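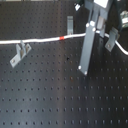 # Part-time bench helper wanted (cables, brackets, a lot of tiny screws)

Hi! I'm Gareth Catterall and I look after the layout bench at Tavska. I'm looking for one person to come and work with me on Drallimance, our cable routing guide, for three mornings a week to begin with. It's a paid job, $400 a week, and it runs through to the end of May with a fair chance of going on after that.

If you like untangling things, please keep reading. If the drawer in your kitchen with all the old chargers in it is secretly very well organized, definitely keep reading.

## What we're doing

Drallimance is a guide for people who have to run cable neatly and then come back months later and find it still neat. Small workshops, mostly, plus a few college labs and one very keen theater crew. For every layout in the guide we set up a cable on a board, put the brackets where we think they ought to go, try it, move them, try it again, and then write down what we ended up with so that somebody else can do the same thing at their own bench.

The setup we're on now is a simple one to look at: a dark board full of holes, a long white cable, and a few small metal brackets that you can move from one spot to another. Simple to look at is a bit of a trap, I should warn you. Shift one bracket over by a single hole and the cable may sit in a completely different way (I lost most of a week to this in the spring and I'm still a little sore about it).

The current draft is 157 pages. Behind it is a spreadsheet with 1,891 rows of bracket positions and notes, going back to before I started. Some of the notes are great. Some of them say "fine". Part of your job will be helping me work out what "fine" meant. 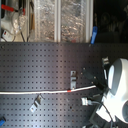 *White cable with its red band, on the board.*

## Your mornings

Most mornings start the same way. You pick up the layout sheet, check it against the board, and fix whatever doesn't match. Then we run through the day's list together, and it'll be some mix of these:

- moving brackets to the holes on the sheet and screwing them down
- laying the cable out again from the start and noting where it bulges, sags or twists
- putting colored bands on cables at the marks we've agreed on
- writing up each layout in plain words, short enough that a busy person will read it
- sorting screws (sorry)
- reading a page of the guide out loud while I try to follow it and get it wrong

That last one is my favorite. You find out very fast which sentences are no good.

A word on the bands, as it's the thing new people ask me about most. We use a short band of color on the cable as a reference point, so a sheet can say "band to the left of the middle bracket" and you know what you're looking for without getting a ruler out. You'll end up dreaming about them. The band has to go on square and snug and it has to stay put when you slide the cable along under your fingers. I'll show you how on your first day, and I'd expect you to be quicker at it than I am by your second week.

## Who I'm hoping for

You don't need a degree or any background in electronics. We're not wiring anything up here, we're working on where the cable goes. What I do need is somebody who'll notice that a bracket has been tilted a touch since yesterday and say so, even when I've just announced that the layout is finished and I'm putting the kettle on.

You should be comfortable with:

- small hand tools, hex keys mainly
- standing at a bench for an hour or so at a stretch (there are stools, and we take proper breaks)
- typing notes into a spreadsheet as you go
- doing the same thing over again without getting sloppy by the fifth try

It would be a real bonus if you've done any technical writing, or sewing, or model building, or set up stages – anything where you had to explain a fiddly physical job to another person. The best helper I ever had came to us from a bridal alterations shop. She had the whole bracket system figured out by lunch.

Color matters in this job, so if you have trouble telling certain colors apart, tell me and we'll pick bands that work for you. We've done that before and it was no bother at all.

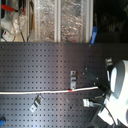

As for the brackets, there's a bit of a knack to them, and I'd like us to spend your first week on nothing else. You'll want to get a feel for how much room a cable needs before it starts to fight you, and when to quit adding brackets and just let it lie. I tend to use too many. Alfie Pearce, who you'll also be working with, tends to use too few, and the guide is better for the two of us arguing over it. A third opinion would be very welcome!

## Hours, pay and getting here

Mornings are 8:30 to 12:30. We can be flexible about which three days, so if you've got classes or school runs, put that in your note and I'll see what we can do. Pay is the $400 a week I mentioned, paid every two weeks, and you're paid for your training week at the same rate.

We're at 284 Akyol Street, on the ground floor. The door is a heavy one, so give it a shove. There's parking around the back and the Arex bus stops at the corner. Coffee is free and okay. The tea is better.

## How to apply

Please don't send me a long cover letter. Send a resume if you have one, and with it a short set of instructions, half a page at most, for any small job you do with your hands. Folding a fitted sheet, restringing a guitar, packing a tent back into the bag it came in, whatever you like. Write it for a person who has never done it. I'll be trying them out at home, so be kind.

You can drop it off at the front desk with my name on it, or mail it to the address above. I need everything by 2021-08-03. Alfie and I will read them all together, and I'll get back to every person who writes, yes or no.

If you'd like to come by and see the bench before you decide, ask for me at the desk any morning before noon.

Gareth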